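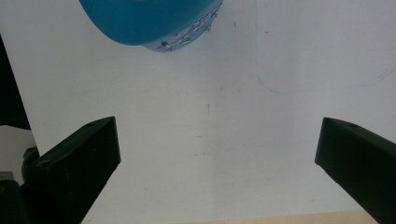 Figure 3. Blue object with a printed band on the white work surface, Kallska sessions.

4.2 Does a plain surface make clearing up easier?

Household guides often claim that a plain white surface helps people tidy faster, the argument being that stray items stand out. We are not convinced. In the Kallska sessions, a saturated blue piece like the one in Figure 3 was easy to find, but so were the small specks and smudges around it, and these seem to have cost people time. Of 387 clearing rounds, 130 included at least one pause to wipe or inspect a mark that had nothing to do with the task.

The earlier Tlapale report gave the surface full credit for its shorter rounds. It compared only 16 households, and the white-surface group also had fewer dishes to put away. When we matched rounds by number of dishes, the difference shrank to a level we would not want to defend.

Faint lines on the surface raise a second doubt. A pale curve such as the one in Figure 3 could be read as a place marker for a dish or simply ignored. Our 40 participants were given no instruction on this point, and their comments afterward disagree. Until the lines are tested separately, we see no good grounds for recommending marked surfaces over unmarked ones, whatever their color.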